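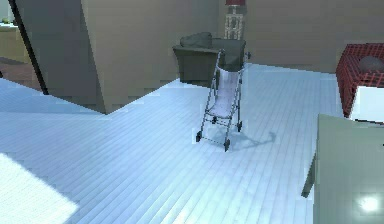
A folding stroller with a sling seat, on pale floorboards in front of an armchair.

The long way round to the sea

Unnur Kjærgaard had been a mother for eleven weeks when she decided that she was going to walk to Brøndum and back every single day until she felt like herself again. It was May, the hedges were frothing over with cow parsley, and she hadn't slept for more than three hours in a row since the baby came. "I was so tired that I put the kettle in the fridge," she tells me, laughing, over a table covered in toast crumbs and muslin squares. "But I could walk. It was the one thing I could do without thinking about it."

The path from her village of Trarkberg follows the old shore road, past the pumping station and the field with the two bad-tempered geese, and comes out by the harbour café at Brøndum, where the coffee is strong and the scones (I have now tried four, in the line of duty) are as big as a baby's head. On her second morning Unnur met another new mother coming the other way, looking every bit as crumpled as she did, and they turned round and walked together. By the end of the summer there was a fair crowd of them, strung out along the sea wall with their hoods up and their flasks rattling, and the Trarkberg walkers have been going ever since.

I joined them on a blowy morning with rain promised for lunchtime. They meet at half past nine outside the old bakery, or what passes for half past nine among people who have to find a second sock for somebody else before they can leave the house. There's no register and no leader as such. When enough people have arrived and the smallest passengers have begun to grumble, somebody sets off, and everyone else goes too.

Atieno Rugemalira fell in beside me near the pumping station. She moved here from the city with her husband's job when her daughter was six weeks old, and for the first month the only grown-up she spoke to in daylight was the man who read the meter. "I used to hope he'd find something wrong with it," she says. Her health visitor wrote the time and place of the walk on the back of an appointment card. Atieno got as far as the corner three mornings running, saw the group and went home again. On the fourth, a woman she had never met waved so hard that it would have been rude not to cross the road.

The woman was Birthe Hjaltested, who is seventy-one and has no baby with her at all. Birthe brought up four children in Trarkberg in the years when you were expected to get on with it, and she comes along because she likes the company and has a free pair of hands. She'll take a howling infant from anyone and walk a few yards ahead, humming, until it gives in. She also holds very firm views on hats.

Much of the talk, as you'd expect, is about sleep. There is also teething, and whether the swimming pool at Cillero is warm enough yet, and whose mother-in-law has said what. But I heard a long and quite fierce argument about tomato blight too, and a whispered, tender conversation between two women at the back that I moved away from as soon as I understood what it was about. Walking side by side seems to make that easier. You don't have to look at anyone, and if you run out of words there's always the sea.

Fathers come as well, though fewer of them. Uldis Vasiliauskas took his leave in the spring, when his wife went back to her job at the school, and he admits that he hung about at the edges for a fortnight, pretending to be very interested in boats. He's now the one who knows the tide times. When he went back to work himself he found that he missed the others badly, and so there is a second walk, at six in the evening, for anyone who can get there with their tea half eaten. It's shorter and noisier, and it tends to end with chips.

The winters are harder. The shore road floods by the pumping station in a bad January, and for a while the walk shrank to a handful of the very determined. Skarphéðinn Frandsen, who keeps the café, began opening his back room early on wet mornings, and pushed the tables against the wall so that the babies could lie about on blankets. He says it's the best trade he's ever had in the cold months, and also the loudest. He has learnt to warm a bottle properly, and he keeps a drawer of lost dummies, boiled and waiting to be claimed.

Last autumn Unnur sat down with an old diary and a map and worked out how far she had gone since that first bleary morning. It came to 1,453 miles, and she was so astonished that she added it up again. Her son is a sturdy, opinionated little boy now who prefers to walk most of the way himself, stopping to inspect each puddle, so the trip to Brøndum takes nearly twice as long as it did. She doesn't mind. There's a baby sister due before the year is out, and Birthe has already started knitting the hat.

We got to the harbour just as the rain came in. Chairs were dragged together, coats were hung on anything that would hold them, and someone handed me a warm, heavy, sleeping child while she went to order. I drank my coffee left-handed and stayed a good hour longer than I'd meant to.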